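Sorkero Stacking Bin - Gray, 39 qt

$69 for a set of 4
Updated 8/30/18

Storage bin for garage, pantry, shop or mudroom. Same footprint as the old Fella bins so they stack together fine - lids do NOT swap tho. Lids sold seperately, see Drokgate lid page.

Molded grips both short ends. Rinse with the hose, mild soap ok. No bleach.

Blue is gone till June. Gray in stock, ships in 2 days. Phromma label holders clip on the rim, any color.

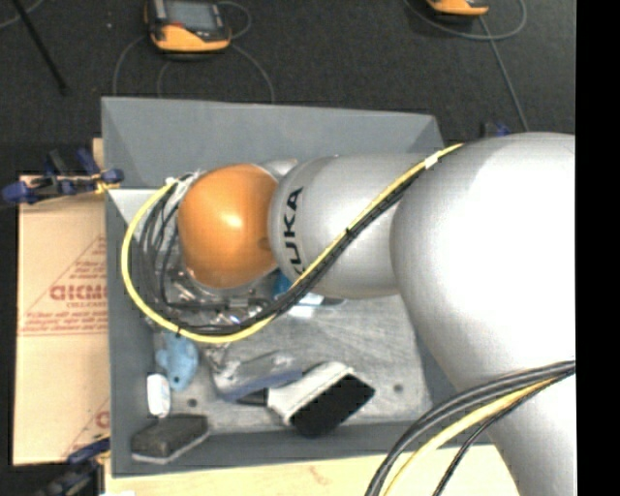

Gray rectangular bin, orange and silver KUKA arm over it.

Returns - unused only, keep the carton. Broken in shipping? Send a photo and the order number and we'll get a new one out to you.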